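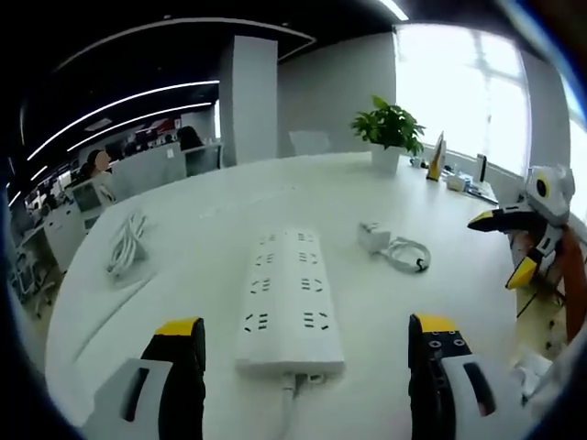
Enda Cronin wrote to tell me that a power strip on top of a table is a failure of planning. The strip belongs under the table, screwed to the underside, with one cord running down a leg to the wall. I had said in passing, in a piece about desks, that I keep mine on top and like it there. Cronin's message was longer than the piece.

I have thought about it since then and I still disagree. I also think the question deserves more than a passing line, so I am going to give it a full column.

The case for hiding the strip is mostly about looks. Furniture catalogs show tables with a lamp on them and no cord coming out of the lamp. People see enough of those and start to feel that a visible cord is dirt. They buy trays, sleeves, clips, boxes with a slot at each end, and adhesive channels that run along the skirting and come off with the paint. I bought most of these things myself over the years. I had a mesh tray called a Rultard that bolted under the desk with 12 screws, and it did what the package said. Everything went up into it and the floor was clear.

Then I had to use it. Plugging in a phone charger meant getting on my knees and reaching up blind until I found a free socket. Unplugging one thing meant working out which cord was which, and they were all white. I once switched off the router in the middle of my husband's call because I was trying to free up the printer. After that I stopped unplugging anything, and I think most people with a hidden strip stop too. The tray filled up. When I took it down I found 2 chargers for phones we no longer owned, both still plugged in.

A strip on the table gets used. You can see which sockets are taken. You pull a plug when you are finished because the plug is in front of you. A charger that isn't needed gets unplugged and set to one side, and if it stays there too long you notice it and put it in a drawer or give it away. I don't call that clutter. It is the ordinary state of a table somebody works at.

Cronin's second point was safety, and I take that one more seriously. A strip on a table can have a drink spilled on it. That is true. I keep drinks on the other side and I don't water plants over the strip. I carry the pot to the sink. A strip under the table has its own troubles. It collects dust, it gets kicked if it's on the floor, and if a plug is working loose or getting warm you won't know. I check mine without meaning to. My hand is next to it all day. If a cord is fraying near the plug, I will see that long before I would have seen it in the tray.

There are a few rules that apply wherever you put the thing, and I'd want anyone to follow them before worrying about how the room looks. Don't plug one strip into another. Don't run a heater off one. Don't lay the cord under a rug. Read the rating on the back and stay below it. If there are small children in the house, the strip goes out of reach or has covers in the sockets, and in that case I would give up my own argument and mount it high on the wall.

The third point was about the cord that runs from the strip to the outlet. If the strip is on the table, the cord has to come off the edge somewhere, and somebody can catch a foot on it. The answer is to choose the edge. Send it off the side that nobody walks past, let it hang down close to a leg, and tie it there once, loosely. A strip of hook-and-loop tape is enough. If the cord is stretched tight between the table and the wall, the table is in the wrong place or the cord is too short, and no accessory will fix that.

Most of the trouble people have with cables is trouble with length. A charger cable is usually too long for a desk and too short for a bed. The extra goes into a coil and the coil goes wherever it lands. I used to wrap mine tightly around the charger itself, which looks tidy and is hard on the cable at the point where it bends. Loose loops are better. I lay the cable down in a circle about the size of a saucer and leave it. It doesn't need a clip. It will sit there, and when I pick it up it doesn't have a kink in it.

I did once buy the clips. Konari sold them in a bag of 40, small gray things with a sticky back. I used five. The rest are in the kitchen drawer with the rubber bands.

The money is worth mentioning. Before I gave up on hiding cables I added up what I had spent on it, from receipts and from memory, and it came to around 164 dollars. None of that bought another socket or a longer cord. A decent strip with two rows of sockets and enough space between them for bulky plugs costs much less, and a second short cable for the thing you charge most often costs less again. Those two purchases changed how the table worked. The rest changed how it looked when I wasn't sitting at it.

Hülya Toprak, who edits this column, disagrees with me in the other direction. She thinks the strip should be on the table but in a box, a Keogh or something like it, with the lid closed and only the ends of the cables coming out. I tried that for a winter. The lid has to come off every time you want to change something, so you end up leaving it off, and then you have a strip sitting in an open box that takes up twice the space. The box also hides the switch. A switch I can reach without moving anything is the best part of the strip. At night I press it and everything on the table goes off together.

I will grant both of them that some tables should be bare. We eat at ours in the kitchen and there is nothing electrical on it. A table in a hallway doesn't need sockets. If a room is mainly for guests, put the cords away and let them ask. My argument is about work tables, the ones where something is being charged or tested or printed most of the day. Those tables have a job, and power is part of the job in the same way that light is. People put a work table by the window and don't apologize for the window.

What I would ask of a work table is that it has a clear stretch in the middle or at the front, big enough for whatever you're doing, and that the things you plug and unplug are within arm's reach of it. In my case the strip lies lengthwise, running away from me, so it takes up a narrow band and leaves room on both sides. Turned sideways along the back it would take up less of the view, and I tried that too, but then every cable had to cross the whole depth of the table to get to me. Lengthwise, the near sockets are for what changes during the day and the far ones are for what stays put, like the lamp and the router.

Once a month I take everything off, wipe the table, switch the strip off at the wall, and wipe that as well with a dry cloth. It takes ten minutes. With the tray I did it once in three years, lying on my back with a flashlight, and I got dust in my eyes.

Cronin has offered to send me a mounting bracket, a Sirudwood, made for heavier strips than mine. I have said no thank you. If it comes anyway I'll use it in the garage, where the strip really does belong on the wall, above the bench, facing out, with every socket in plain view.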